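**Progress report to the Stollska fund, January 22, 2019**
Project: Second Desk, the Jurnell reuse workshop

We're past the halfway mark of the grant and I'm really pleased with where things stand. When we applied, the plan was to give families in the Toledo estate a working computer at home, along with someone to ring when it plays up. The first part is going faster than I dared hope. The second has taken more thought, and I'll come to that.

**Machines out of the door**

We have now placed 112 computers with households, against a target of 90 for this stage. Much of that comes down to the school at the bottom of the estate, which put our leaflet in every book bag before the autumn half term. We had a queue the next morning! Most requests are for homework and job applications, but a fair number come from grandparents who want to see family abroad, and those visits are a joy to do.

The one sticking point is screens. We get plenty of towers and far fewer monitors, and three families are still waiting with everything but something to look at. Drerari has promised us a batch when its offices move, and if that comes through the list should clear quickly.

**On the bench**

Desktop towers are still the bulk of what comes in. They're easy to open, easy to mend and easy to teach on, and a part from one will often save another.
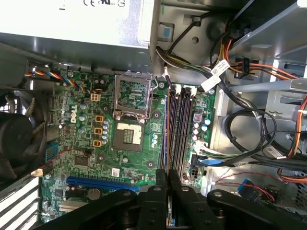
Inside an open desktop tower on the workbench: 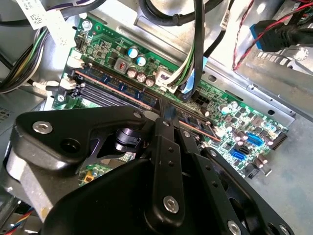
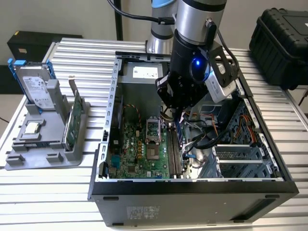 Every donated machine gets its drive wiped before anything else, and the donor gets a signed slip to say so. We changed the slip in the autumn after two firms asked for the serial number to be on it. It's a small thing, but both have given again, so I wish we had done it sooner.

Anything past saving is stripped for parts, and what remains goes to the licensed recycler. The shelves of spares have finally been sorted by type (a wet weekend well spent), and finding a matching stick of memory no longer means emptying every box.

**Classes**

The beginners' class is full and has a waiting list. We dropped the printed workbook after the second session - people were copying from it and not looking at the screen - and now everyone brings a task of their own. One woman came to learn how to attach a file and left having applied for a college course. She starts after Easter, and we all cheered.

The repair class is smaller and noisier. Teenagers and retired people turn out to be an excellent mix, and I'd like to run a second group if we can find the hours.

**Help by phone**

I said this part had been harder. We had planned a helpline on two afternoons, but calls come in the evening, when people sit down to use the thing. We have moved one session to after tea and calls have picked up straight away. Passwords are most of it. We now hand over a little card with each computer for writing down account names, and a word about keeping it somewhere safe.

**Money**

Spending is on track apart from van hire, which is over by £1,000. Collections from the far side of town cost more than we allowed for. I'd like to move the same amount across from the furniture line, where we have been given benches and stools and don't need to buy any. Please let me know if you need a form for that.

**Up to June**

We'll open the second repair group, chase the monitors, and visit each of the early households to see how they're getting on. You would be very welcome to come along on one of those visits - the kettle is usually on before we've sat down.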